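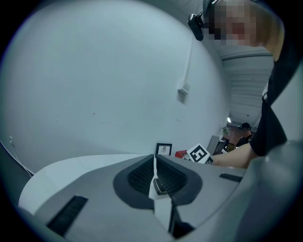 Home | Projects | Reports | Workshop | Contact

Mikus Hand-Held Gripper: Student Project Report
Submitted by Eleri Yorath and Keith Maihi
Supervisor: Nerys Trevor

1. Purpose of the project

The aim of the project was to build a hand-held gripper with its own wide-angle camera, and to record simple household tasks with it for later use on a robot arm. The work was carried out in the shared workshop at Mostyn between April and the end of the summer term. Members of the workshop were given notice of all recording sessions.

2. Construction

The housing was printed in four parts and joined with machine screws. The first version was too heavy at the front, and users reported a sore wrist after 10 minutes. The walls were made thinner and the handle was moved back. Rubber pads were chosen over foam, which had torn during early trials.

3. Calibration

Position was checked against printed square markers. The marker was brought in front of the camera at several angles before each session, and the session was not started until a stable reading had been obtained. Cards printed on thin paper bent easily and gave poor readings – these were later glued to stiff board.

4. Recording

The team made 3,000 short recordings. Of these, 2,146 were accepted after review. Most of the rejected recordings had been started before the marker check was complete, or had lost tracking when the gripper was turned quickly towards a blank wall.

5. Difficulties

The battery lead worked loose on two occasions and was replaced with a locking type. Storage also filled sooner than planned, and one afternoon of work was lost. The team accepts that a written checklist should have been in use from the first week.

6. Further work

Eluned Parri will continue the project next year. She intends to reduce the width of the housing – at present it will not enter a standard kitchen drawer – and to repeat the trials with new users.

Related reports
Mernel Line Follower: Final Report
A Low-Cost Turntable for Part Scanning
Celanport Workshop: Safe Use of the Printers
Sioned Trevor: Notes on Servo Testing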